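Slow week in Stescombe

3 min read

Out of season is the time to go. August the lanes are jammed and you queue for chips, by October you get the harbour more or less to yourself and the cottages drop their prices. Ours was £403 for the week, sleeps four, log burner, stairs like a ladder.

Booked through Petska, who have 12 places along the front. Key safe by the door, code sent the night before. No fuss. Ask for the top bedroom, it gets the sun first and you can hear the boats going out.
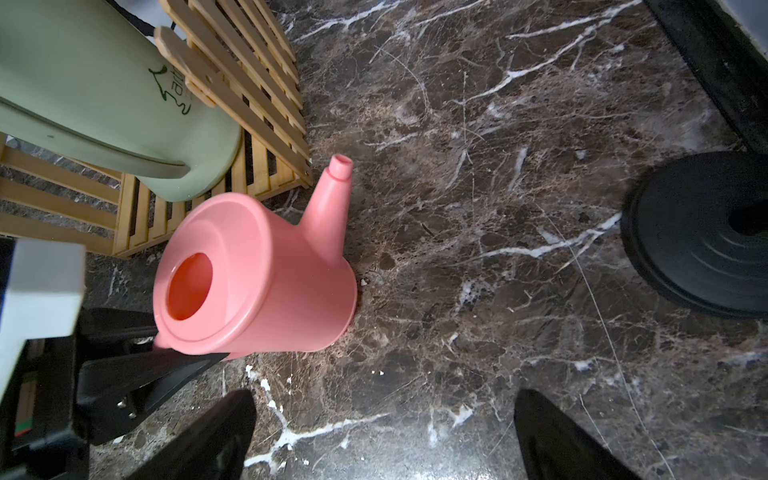 Food next. Boltico does a proper breakfast till eleven, then shuts, then opens again when it feels like it. Go early. Kohlhase is the smarter one, up the hill, fish mostly, and you do need to book even midweek. We didnt, and ate crisps on the sea wall. Quite good crisps.

Walks: the cliff path is 1,824 steps if you beleive the sign at the bottom. Bench halfway. Take a coat, the wind comes round the headland sideways.

Dogs allowed on the whole beach from the first of the month. Parking behind the chapel, coins only. Last bus back from the station is ten past six, so don't dawdle over tea.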